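Search this site Enter keywords Go

About Tulis

Tulis is a small firm that teaches people how hand-held grippers and robot arms are used, and how the one helps train the other. We started in a rented unit in Brurkach with two desks and a used arm. We now work from the ground floor of the old Yazdani building, and we go out to schools, libraries and private homes when asked.

Davoud Naseri runs the technical side. He builds most of the grippers himself and repairs the ones that come back bent. Rocío Campos looks after visits and bookings, and she is the person who will answer if you write to us.

What we do

Most of our work is demonstrations. A visit lasts half a day. We bring hand-held grippers with a camera mounted on each one, and visitors use them to pick up and put down ordinary things. The recordings go into Estumov, our own collection of short handling tasks. It holds 1,573 recordings at present, and 316 of those were made outdoors.

Outdoor work is harder than people expect. Sun comes through leaves and makes patches on the table, and glass throws the sky back at the camera. A robot that has only seen a plain bench under office lights does badly with that. For this reason we hold our open day outside every year, at a patio table with paper, boxes and packets set out on it.

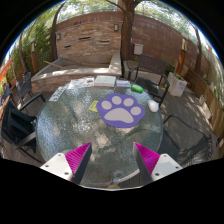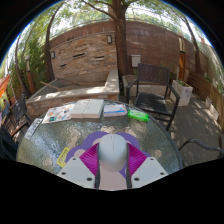 Anyone over the age of eight can try a gripper at the open day. We keep groups small so that each person gets a proper turn - usually long enough to do the same task several times and get better at it. Davoud then plays back a few recordings on a laptop indoors and talks about what the software can and can't learn from them. Questions are welcome at any point. The one we get most is whether the gripper does the work by itself. It doesn't. A person moves it and a person closes it.

Our first open day was in March and it rained, so we moved it to later in the year. We have space for 50 visitors. Places are free but must be booked.

Visits to schools and groups

We can come to you if you have one sturdy table and somewhere to plug in a laptop. Tell us the ages in the group and whether you want to be indoors or out. A half-day visit costs $700, including travel inside Brurkach. Farther out we add mileage.

We do not record faces or voices. If a hand or a sleeve gets into a recording and you would like it taken out, tell Rocío which session it was and we will remove it.

Last updated: 25/08/2025

Contact us | Copyright Tulis | Back to top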